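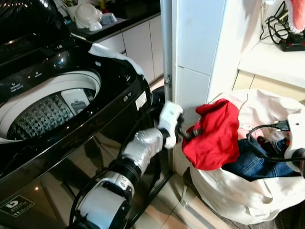
Fig. 1. Lid raised, laundry bag open beside the machine. Sort before you load.

Section 4. Sorting and loading

This section covers everything between opening the lid and pressing Start. Read Section 3 first if the machine has not yet been connected to the water supply. The instructions apply to all Vindgate top loaders supplied through Tristhorpe with the raised-pattern drum. Owners of the older smooth drum should use leaflet 653.

4.1 Before you load

1. Make sure the machine is switched off at the panel and the drum is empty. Feel round the rim for socks.
2. Raise the lid fully until it stays up by itself. Do not hold it half open with your elbow while loading.
3. Stand the laundry bag on the floor next to the machine and roll the top edge down. A soft bag will sag if it is less than full, so fold it back far enough to see what is in it.
4. Clear anything hanging over the top panel before you close the lid. Cloths and towels left on the edge can be caught under it.

Caution: Do not stand the bag on the closed lid.

4.2 Sorting

5. Take items out one at a time. Tipping the whole bag in saves a minute and is how most colour accidents happen.
6. Put red, dark and new denim items to one side. Wash each of these alone or with similar colours for the first 2 washes.
7. Keep pale pink, cream and white items out of any load containing red, even when the red item has been washed before.
8. Close zips, empty pockets and turn jeans inside out.

Note: To check whether a garment will run, dampen an inside seam and press it with a white cloth for a minute. If colour comes off on the cloth, wash the garment separately in cold water.
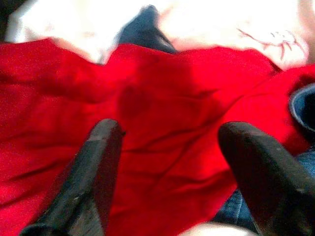
Fig. 2. Bunched red fabric. Shake out creases and folds like these before loading.

4.3 Opening out the fabric

9. Shake each garment once and pull the sleeves straight. Water and detergent do not reach the inside of a tight bunch, and powder may collect there and dry as white marks.
10. Knitted and soft cotton items should be lifted with both hands. Do not drag them out of the bag by a cuff or a hem.
11. Check the care label. If it has gone or cannot be read, treat the item as delicate.

4.4 Loading the drum

12. Lay the items loosely round the drum, heavier ones first. Jeans go at the bottom, spread out and not rolled.
13. Fill to no more than two thirds of the depth. The pulsator must be able to turn the load over.
14. Do not wash one heavy item on its own. Add a second of similar weight and colour, or the machine may stop during the spin and show E21.
15. Put detergent and softener in the places marked for them. Do not pour softener straight on to clothes.
16. Check that nothing is trapped between the drum and the rim, then lower the lid.

Caution: Never reach into the drum while it is moving, even slowly. Wait until it has come to a complete stop.

4.5 Space round the machine

Leave a gap between the machine and any wall or pipe. The cabinet moves slightly during the spin and will knock against pipework that is too close. Keep the bag and any loose clothing out of the gap, and look there first when something goes missing from a wash. If a bin is kept behind the machine, check now and then that it has not crept up against the cabinet. 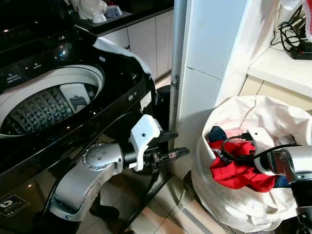 Owner's comment, Kulura: I'd add that the bag wants washing as well. Ours had picked up dye from a pair of new jeans and passed it on to a pillowcase, and I blamed the machine for weeks. It goes in with the towels now.

Fabric bags may be washed with towels of a similar colour if the care label allows it. Remove any stiffening board or frame first and dry the bag fully before use.

For unbalanced loads and error codes, go to Section 7. Spare dispenser parts can be ordered from Peixoto under code 1825.

Section revised 2025-04-10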